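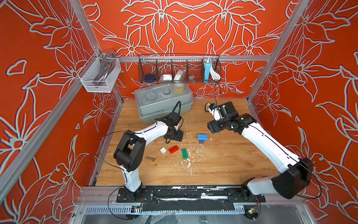

What is the Llanos Wallpaper Swap, and who can come along?

Anyone with a bare wall or a spare roll is welcome, and there is no charge to take part. The swap returns to the old Tostside market hall in September, and the doors open at 9 a.m.

Last year neighbors handed over 346 rolls, and 269 of them went home with somebody new, a result that still makes all of us at Llanos smile. There were stripes, there were ferns, there were big bold florals from somebody's grandmother's hallway (gone in minutes!), and there was a great deal of friendly advice about paste.

This year the hall will have 2 pasting tables, so you can try your hand at hanging a strip before you tackle the stairwell at home. Paint maker Nisent is giving 200 sample pots for matching trim, and the children's corner will be back by the tea counter, with bricks and crayons to keep small hands busy while the grown-ups dither over patterns.

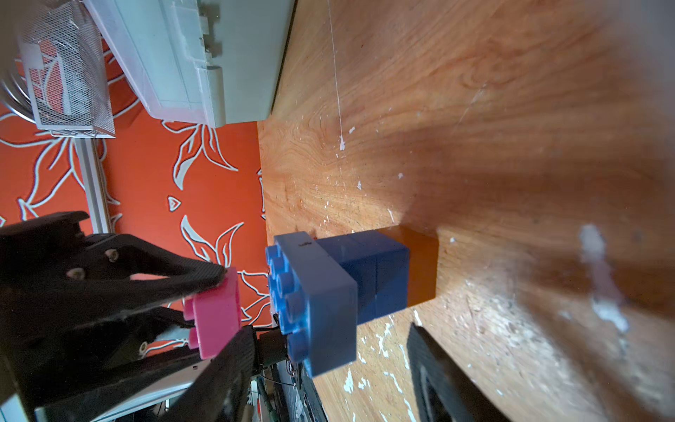
Morenike Igwe wrote to us after the last swap to say that she had come for one roll of green stripe and left with enough for the bedroom and the landing, and could we please stay open later. We can, and we will: closing time is now 6 p.m.

Please bring rolls clean, dry and labeled with the batch number if you still have it. Part rolls are fine.

Press contact: Despina Softić, Llanos, Tostside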